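Revision date: November 26, 2022

## 4. Wrapping Bottles for Shelf Storage or Transport

This section applies to glass bottles up to 300 mm in height, including the neck. For taller bottles, use the two-towel method in Section 5. Jars and other wide-mouth containers are covered in Section 6.

### 4.1 Before you start

- Use a table with a clear work area at least 530 mm across. A round table is acceptable if the towel does not hang over the edge.
- Use a flat-woven or low-pile cotton towel. Do not use paper towels as the only layer.
- Check that the cap or stopper is fully seated.
- Check the glass for chips at the rim and base. Set damaged bottles aside. Do not wrap them.

**CAUTION:** Wipe off any moisture before lifting a bottle. Wet glass can slip out of the hand.

### 4.2 Laying out the towel

1. Fold the towel in half lengthwise and smooth it with the flat of the hand.
2. Place the towel on the side of the table nearest to you, at an angle to your body. On a round table, the angled position keeps the corners supported.
3. Move screens, cups, and loose cables to the far side of the table. A screen showing the packing list may stay upright near the back edge.

**Note:** Striped towels are easier to keep straight. Use the stripes as a guide when rolling.

### 4.3 Placing and rolling the bottle

1. Grip the bottle by the neck with one hand. Rest the other hand at the near edge of the table.
2. Tilt the bottle over the towel until the base points down and to the side.

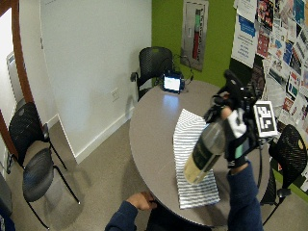
3. Lower the base onto the towel first, then the body. Keep hold of the neck until the full length is supported.
4. Turn the bottle so the label faces up.
5. Fold the near corner of the towel over the body and roll away from you. Keep the roll firm, but do not pull hard enough to wrinkle the label.
6. Tuck the loose end of the towel under the base.
7. Secure the roll with one Tristberg cotton band, placed below the shoulder of the bottle.

**CAUTION:** Do not put tape directly on the label or the glass.

### 4.4 Loading the crate

The standard Clinstead crate holds 12 wrapped bottles. Load the corners first and work toward the center. All bottles must stand upright with the neck at the top. Fill empty positions with a rolled towel.

Write the crate number on the packing list before closing the lid. Send corrections to this section to Raghda Fakhoury.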